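Home | Notebook | Benches | Parts | Search

September
Reading time: 2 min

Pusher stopped by itself again, bench 8

The arm made a protective stop at step 977 of the Plosside run. It is the same fault as in run 241, so I do not believe any more that it was bad luck. The log says force limit on the vertical axis. No person was near the table and no damage to the tool that I can find.

First I suspected the blocks. A block can tip and go under the tool, and then the arm presses on it. But in the log the force grows slowly during the whole push, and a tipped block would give one sharp peak. So I put the speed down to the lowest setting and moved the tool by hand commands between the blocks, to look at the gap above the wood. 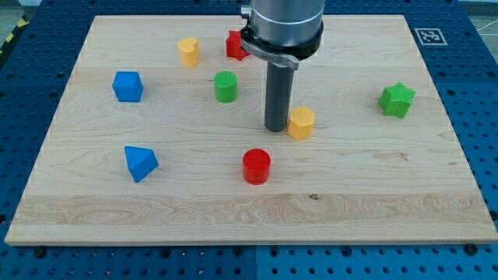
Entry by Daranee Wongsuwan
Checked by Emrys Prydderch

With the tip next to the yellow hexagon the gap is very small but it is there. Then I drove to the right, in the direction of the green star, and the gap became smaller. Before I reached the star the paper strip did not pass under the tip. On the left side, by the blue cube, the same strip passes easily.

So the board and the arm do not agree about what is level. The height in the program is one fixed number, taken on the left side only. My mistake, I wrote that routine in the Dretov version and copied it without thinking.

Emrys asked if the two bolts on the near edge were tightened again after the board was changed. I did not find a note about it. I loosened both and tightened them a little at a time, and the right side came down, but not enough.

What I changed:
- height is now measured at four points, and the program fits a plane
- force limit stays where it was. Please do not raise it to make the runs finish!
- after a protective stop, lift the tool first, then reset. In run 241 I did reset first and the arm pushed down again.

Started a new run with 2437 steps, same eight blocks. Still going when I write this. The Lallside data from before the change should be marked as doubtful, I will do it tomorrow.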